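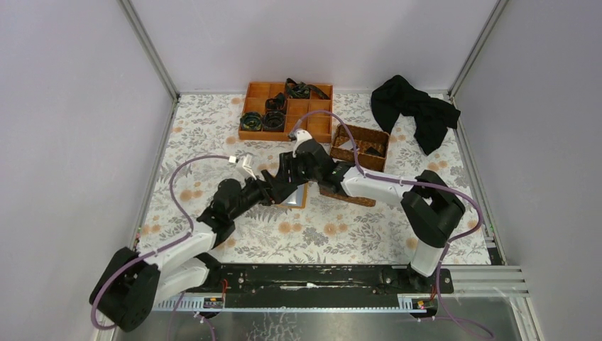 Milagros Zabala wrote in after my last report to say that if I was going to spend another Wednesday going round other people's workplaces I should go to the linen open day at Grulholm, take the early bus, and on no account let them sell me napkins. I took the early bus. I own eight napkins.

Grulholm is a printing works for household cloth, mostly tablecloths, a mile or so outside Lurnville along a road with a pavement on whichever side you aren't walking. They open to visitors twice a year. You're asked to be there by ten and to wear flat shoes, and at ten past a door opens and a woman with a clipboard asks if you're the Plestdale coach party. We weren't, but there were only five of us and the Plestdale coach party was stuck behind a tractor, so we got their tour and, later on, their biscuits.

We started upstairs in the pattern room. It holds 2,248 designs on card, in drawers that run floor to ceiling on three sides, and the drawers stick. Elmarie Le Roux took us round. She has opinions on roses (over-represented) and on lemons, which come back every few years when people have been on holiday. I asked what sold best and she said grey, in the voice of someone who had once hoped for better things. Grey leaves, grey stripes, grey birds on a slightly different grey. The trick is to put one warm colour in with it so that the customer doesn't feel she has bought a raincoat for the table.

The off-white one with the grey leaves is just that sort of thing, and it was my favourite of the day. It's a busy print. The leaves are packed in close and the little round flowers are a peachy orange, the shade of tinned apricots. With pale walls on three sides it looked rather well, and next to that orange wooden tray at the back, the one divided into squares with the three black rolls in it, the flowers looked positively lively. I have a weakness for a tray with compartments. I've never had one that stayed in order past the second week but I keep faith.

Then downstairs to the print floor, where you can't hear anything. Elmarie carried on talking and we all nodded. From what I could lip-read, the cloth comes in on big bolts, goes through one colour at a time, and has to be lined up exactly at every stage or the flowers slide off their stalks. There was a whole table of cloths on which they had. These are sold as seconds in the shop, and a man in our group asked if there were any thirds.

The part I hadn't expected to enjoy was hemming. Two people at long benches, mitring corners, chatting about a cousin's wedding and not looking down much. Each visitor was given a square of scrap and invited to have a go. Mine has four corners, which I think is the kindest thing to say. The man who wanted thirds turned out a perfect mitre on his first attempt and was unbearable until lunch.

Lunch was in the canteen: leek soup, a cheese roll, tea from an urn. The tables in the canteen are bare. I asked about this and was told cloths would only get dirty.

In the afternoon there was a talk on folding and storage by Maite Cuesta, which filled the room, the Plestdale people having arrived by then in some force. Notes for anyone who missed it:

Roll a good cloth if you've got the space, round a tube, printed side out. If you must fold, fold it differently each time so the creases don't settle. No plastic bags. Put it away unstarched. Wash a dark print on its own the first time, and the second time as well if you're fond of your shirts. For candle wax she uses brown paper and a cool iron. For red wine she recommended white wine drinkers.

A lady from the coach wanted to know what to do with a round cloth on a square table and there followed a quarter of an hour I won't describe, except that a diagram was drawn and then corrected by several people at once.

The shop is by the exit, naturally. Prices are fair for what you're getting, and the seconds are better than fair if you don't mind a flower adrift. I looked for the grey leaf print and found it under number 667, in two sizes, one too small for my table and one that would have reached the cat. I stood there for a while. Then I bought the napkins, because they were by the till and I am weak.

We use cookies to improve your experience on this site. By continuing to browse you agree to our use of cookies. Accept | Manage settings

A few practical things. The bus back goes at twenty to four and not at four, whatever the leaflet says. There's a lift to the pattern room but you have to ask for it. Dogs aren't allowed past the yard. The tour costs nothing, the soup costs a little, and you can bring your own sandwiches if you eat them outside on the wall, which has a good view of the Lurnville road and, that afternoon, of a tractor going home.

Next open day is in July. Milagros, I'll bring you two of the napkins.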